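Equipment notebook, bench group
8/31/24

Budget round again. The draft list has to go to Nest Trevor before the October meeting, so I spent the morning with the quotes and the afternoon on the simulated kitchen, trying to work out what we need to buy and what can wait a year.

Quotes in so far:

Jandico — two arms, one controller, grippers priced separately. Delivery not confirmed.
Gosselin — one arm with gripper and stand. Dearer per arm, but spares are included for the first 3 years.
Vesthorpe — no arms, only the worktop and frame. Made to measure.

Still waiting on Cernum for the overhead lights. Bautista rang them and was told the person who does pricing is away. He'll try again.

Main question is one arm or two. Bautista wants two from the start, as most of the jobs on our wish list need one hand to hold and the other to work. I agree in principle. My worry is the stand and the floor space, and that a second arm doubles the service contract as well as the purchase. Nest has said more than once that she'll look harder at yearly costs than at the one-off price, so we should put the service figures on the first page and not leave her to find them.

Grippers. Jandico's basic pair is fine for boxes and tins. For cutlery and anything flat we'd need the narrow fingers, which add 571 to the order before tax. I've put them in as a separate line so they can be struck out without redoing the totals. Spare finger pads come in packs of 5. One pack to begin with.

Worktop. Vesthorpe will do gloss or matt for the same money. I had written gloss on the first draft as it wipes down easily, then changed it to matt. Reflections gave us a lot of bother on the old bench and I'd like not to pay for that twice. Colour still open. White matches the simulated kitchen, which keeps the comparison simple, but Bautista would like a mid grey. Ask Vesthorpe for a sample of each.

Lights. In the simulation the arms throw shadows on the worktop and the edges can be quite crisp. We ought to decide whether the real room should copy that or be lit as evenly as we can manage. Two wide panels would soften things, one lamp would be cheaper and nearer to what most kitchens have. No decision until Cernum sends prices for both.
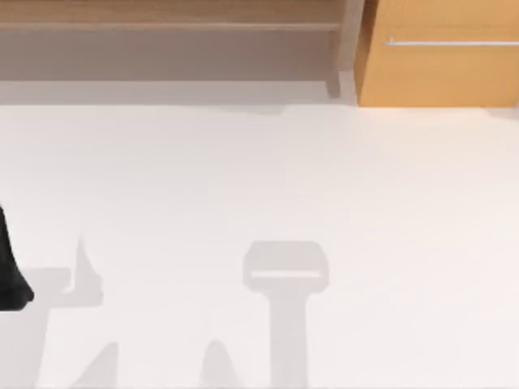

Simulated kitchen, bare stretch of white worktop. Gripper-like shadow right of centre, black part of the arm at the left edge.

Shelf and cabinet along the back: I'd leave these off the first order. We can use plain board at the right height until the arms are in and working, then price proper units. If we do buy a cabinet later, get one with a long bar handle like the simulated one, so the same opening task can be tried in both.

Lead times: Vesthorpe say 21 working days from signed drawing. Gosselin wouldn't commit to a date on the phone, so I've asked for it in writing.

To do:
Measure the doorway and the lift before agreeing the frame size.
Ask Jandico if the controller will run a second arm added later, and at what cost.
Bautista to chase Cernum.
Send Nest the one-arm and two-arm totals side by side, service costs at the top.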